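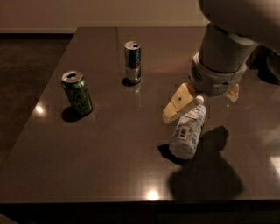

*Green can on the shiny table, August.*

Up at five to finish the piece on the training mission before the ministry could change its numbers again. They changed them at twenty past six. Yesterday there were 207 men through the course at Pergate and this morning there are 111, the other 96 having been "reassigned to preparatory status", a phrase I read out loud to the kettle. I rang the press office to ask if preparatory status meant they had gone home. The young man said he would not characterise it that way. I asked how he would characterise it and he said he'd ring me back.

Clifford Cloutier rang at nine instead. He wants eight hundred words and a map. I said the map would be mostly hills. He said readers like hills.

Went through the committee transcript over toast. The defence minister was asked four times what the trainees would do if they met the regular army on the road to Fanport, and gave four answers, of which the third was a description of their boots. The boots are very good, I gather. Coetzee (the town, not the novelist, as I have now explained to two separate sub-editors) is supposed to be held by the end of the month with whatever comes out of Pergate, and the people already holding it haven't been asked what they think. One opposition member did say this quite well, at ten to one, to a room that had its mind on lunch.

The budget annex is more fun. 404 million for the first year, and a footnote saying the vetting interviews run to 18 pages a head. I got hold of a blank form in the spring. Page seven asks the applicant to list all previous armed groups "in order of preference", which must be a translation slip, though I'd love to see the answers.

Lunch was crackers. Wrote till three, cut the boots, put the boots back.

Call with the retired colonel at four. He ran something similar at Fendard years ago and is the only person on my list who picks up. His view is that you can have them fast or you can have them checked, and that the ministry has promised both to different allies. He thinks a quarter of them will be selling their radios by winter. I asked if I could use that. He said yes, then no, then "a former officer". He asked after my knee.

Filed at 5.40, thirty words over. Clifford took out the colonel and kept the hills.

The press office did ring back, at seven, when I was in the bath. The message says the figure of 111 should be treated as indicative. Must ask tomorrow what it indicates. Also buy milk, and pay the gas.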